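# Visit Report: Gedby Open Day

Submitted by: Sarahí Lozano
Group members: Eilif Sundqvist, Zawadi Rugemalira
Date of visit: Sep 16, 2020

## Why we went

Our group project this term is about how robots learn to pick up everyday objects. We had read three papers on the subject and understood maybe half of each. Our advisor, Teodor Amundsen, suggested we go to the open day at Gedby and see the work done by people who do it every day. We signed up in July and got places in the small afternoon group.

We went with four questions:

- How does a person's hand movement become something a robot can use?
- What kinds of objects are easy and what kinds are hard?
- Does it matter where the recording is done?
- How much recording is enough?

## The introduction

Njål Strand gave the introduction. He talked for longer than the schedule said, mostly about why the group stopped driving a robot arm by remote control to get its training material. An arm is slow to set up and it stays where it is bolted down. With a hand-held gripper, a person can walk up to any desk or shelf and start. The camera is fixed to the gripper, so it sees the fingers and whatever is in front of them, and an arm with the same fingers and the same camera can later be trained on those views.

The software they use to sort the recordings is called Skelleo. Zawadi asked if it could run on a school laptop and the answer was no, or at least not at a speed we would like. Njål showed us a list of the current set, which had 885 recordings in it. Of those, 464 had been checked by a person. The rest were waiting. He said checking is the part that always falls behind - everyone wants to record and few people want to sit and watch.

## The desk demonstration

The demonstration was done at an office desk in a cubicle. I had expected a bare table with a few colored blocks on it, like in the papers. The desk had papers, cups, cables, a monitor and a long shelf of books over it, and the drink bottle we were told to watch was standing on a coaster among all of this.
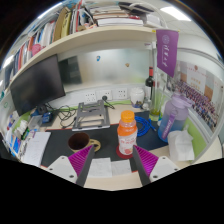 Njål explained that clutter is useful. A model that has only seen clean tables tends to fail when something is next to the target. He also said that clear objects are a problem, for example drinking glasses, and that thin cables are worse. Eilif wrote down the phrase "distractor objects," meaning the things that are in view but are not part of the task. We will use this term in our final paper.

I asked about the fingers. They are white with magenta pads, and the pads have fine ribs. Njål said the ribs help with grip on smooth surfaces and that the pads are meant to give a little, so the person holding the tool doesn't have to line it up perfectly. An earlier version used harder pads made from a Korkmont sheet, and those slid on plastic. The group changed the pads before it changed anything else.

The lens is a very wide one. The view is round with black at the rim, and straight things such as shelves come out curved. We asked if this was a problem for the computer. It isn't, as long as the same kind of lens is used on the robot. The gain is that more of the room stays in view when the tool gets close to an object, and this helps the software work out where the tool is.

Points from our notes on good recording practice:

- Move at an even speed and don't jerk the wrist.
- Come in with the fingers open wider than the object.
- Close fully before lifting.
- Change the layout of the desk between recordings.
- Keep going after a small mistake. Corrections are worth having.

The last point surprised us. We had assumed every clumsy try would be deleted. According to Njål, a recording where the person misses slightly and then fixes it can teach more than a perfect one.

For our own project the bottle is the most useful object. It is upright, it has a cap that is narrower than the body, and the fingers can close on it from both sides. A mug is harder. It has a handle on one side only, and if it is lying down the tool has to come in from a different direction. We plan to start with bottles and add one mug if there is time.

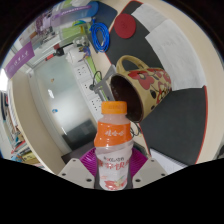

## Answers to our questions

**How does hand movement become robot movement?** The position of the gripper is worked out from the camera views, along with how far the fingers are open. The robot then learns to produce the same kind of motion from the same kind of view.

**Which objects are hard?** Clear ones, thin ones, and soft ones that change shape.

**Does the place matter?** Yes. Njål would take fewer recordings per room and more rooms.

**How much is enough?** We did not get one number. For a single task with one type of object, the group aims for 2000 recordings, and 3000 if the rooms are very different. Our project can't get near that, so we need to pick a smaller question.

## What we will change

We are dropping the plan to build a small arm from the Ahonen kit. Eilif still thinks it could be done, but the kit's motors are weak and it would take up the whole term. We will look at the recording side only: same bottle, same person, tidy desk against cluttered desk, and compare how well the tool's position can be tracked in each.

Zawadi is writing to Njål to ask for a few sample recordings. I will revise the schedule and hand it in to Teodor Amundsen with this report.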